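# Procès-verbal de la visite de Stirnness

Extrait du registre des visites de la délégation, section des ateliers, mois d'août.

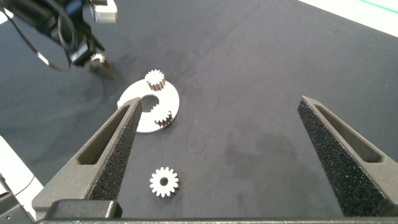
Combien de temps faut-il pour former un poste d'assemblage automatisé à une pièce nouvelle ? À Stirnness, la direction technique annonce neuf semaines, réglages compris, et ne s'engage par écrit sur aucun délai plus court.

La délégation s'est présentée à l'entrée principale à l'heure convenue. Elle comptait six membres, dont l'auteur du présent procès-verbal, désigné comme secrétaire en raison de son écriture, jugée lisible. Chaque visiteur a reçu un badge et un exemplaire du règlement intérieur. Le représentant de la maison Donnelly, fournisseur des engrenages, attendait dans le hall et a demandé à se joindre au groupe. Il y a été autorisé, sous réserve de ne poser aucune question relative aux prix.

La démonstration a eu lieu dans la salle Lamerine, ancienne salle de dessin de l'établissement, dont les grandes armoires à plans n'ont jamais été déplacées. Le poste présenté comporte deux bras, appelés à travailler ensemble au-dessus d'une table recouverte d'un tissu mat, gris foncé. Les pièces à assembler, blanches et dentées, appartiennent à un petit train d'engrenages. Une plaque en forme d'anneau en reçoit plusieurs. Le conducteur du poste a rappelé que les visiteurs devaient demeurer derrière la ligne et s'abstenir de parler pendant la prise des pièces, consigne dont il a reconnu qu'elle servait surtout à sa propre tranquillité.

L'exercice a commencé. Un bras tenait un pignon, l'autre présentait ses doigts ouverts au-dessus de la table. Deux roues se trouvaient déjà sur la plaque et une troisième reposait à plat sur le tissu, un peu plus bas. La doyenne de la délégation, qui avait passé quarante et un ans dans l'horlogerie avant d'accepter ses fonctions actuelles, s'est avancée jusqu'à la ligne et n'en a plus bougé.

Au bout d'environ 2 minutes, le bras porteur s'est immobilisé. Le conducteur a consulté son écran, puis la notice de la société Flaltex, puis de nouveau son écran. Il a indiqué que le système hésitait sur l'orientation de la denture et qu'il convenait de le laisser chercher. Le représentant de la maison Donnelly a fait observer que les pièces étaient conformes au plan. Cette remarque a été consignée à sa demande.

La doyenne a alors levé la main droite, le pouce et l'index rapprochés, et a fait tourner dans l'air une roue absente, d'un quart de dent peut-être. Elle n'a rien dit. Le geste était celui que l'on apprend la première année, devant l'établi, avant d'être autorisé à toucher quoi que ce soit. Le secrétaire, qui se tenait à sa gauche, l'a vue recommencer deux fois.

Le bras a repris sa course. Il a pivoté légèrement, est descendu, et le pignon a trouvé sa place. Le conducteur a précisé qu'aucun capteur n'était dirigé vers le public et que la recherche d'orientation s'effectuait toujours de cette manière, par petites rotations successives. La délégation en a pris acte.

Un membre a demandé si la démonstration pouvait être répétée. Elle l'a été. Le bras a marqué le même arrêt. La doyenne a gardé, cette fois, les mains dans le dos. L'attente a paru plus longue à l'ensemble des présents, bien que la durée affichée à l'écran fût identique. Le pignon a été posé.

Lors de l'entretien qui a suivi, la direction a exposé son programme pour l'exercice prochain, dont le texte est joint en annexe. La question du personnel a été soulevée. Il a été répondu que les monteurs de l'atelier ancien seraient invités à surveiller les postes nouveaux, et que plusieurs d'entre eux avaient déjà demandé à conserver leurs brucelles. La demande est à l'étude.

Avant le départ, la doyenne a sollicité la permission de franchir la ligne, le poste étant hors tension. Elle est restée un moment penchée sur la table et a remercié le conducteur. À la sortie, elle a rendu son badge avec les autres, et a signé le registre en sa qualité d'horlogère, mention que le secrétaire a jugé bon de ne pas rectifier.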